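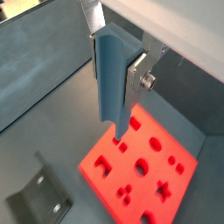
Search products and support
Share 14

Hovell Obituary Desk
Advance notice and archive software for newsrooms

Hovell Obituary Desk stores prepared obituaries, tracks their age and releases them to the page system when a death is confirmed. It is supplied by Chambi as a hosted service or as an installation on the publisher's own server.

Prepared notices
The standard license holds 600 prepared notices. Each record contains the body text, a short version for alerts, a source log and a list of approved pictures. Age is calculated from the date of birth at the moment of release and inserted wherever the age field appears. A notice without a date of birth can be saved but cannot be released.

Confirmation
Release requires 2 sources entered in the log, such as a family member, an agent or an official statement. The second source must be entered by a different user. Wire copy counts as one source – two agencies quoting the same agent are still one source. Editors can raise the requirement for a single notice but cannot lower it.

Review
Records are flagged when they have not been opened within the review period set by the desk. The flagged list is sent by email every Wednesday at 6 a.m. Changes of job title, marriages and awards are logged as separate entries, so earlier wording can be restored.

Corrections
A released notice remains linked to its prepared record. Corrections made to one are offered to the other and must be accepted by an editor.

Requirements
Current desktop browser. Page system with XML import. The Fakby connector is included; other connectors are quoted separately.

Support
Telephone support is provided from the Naltville office. Retracting a notice released in error is handled as a priority call at any hour.

Last updated: June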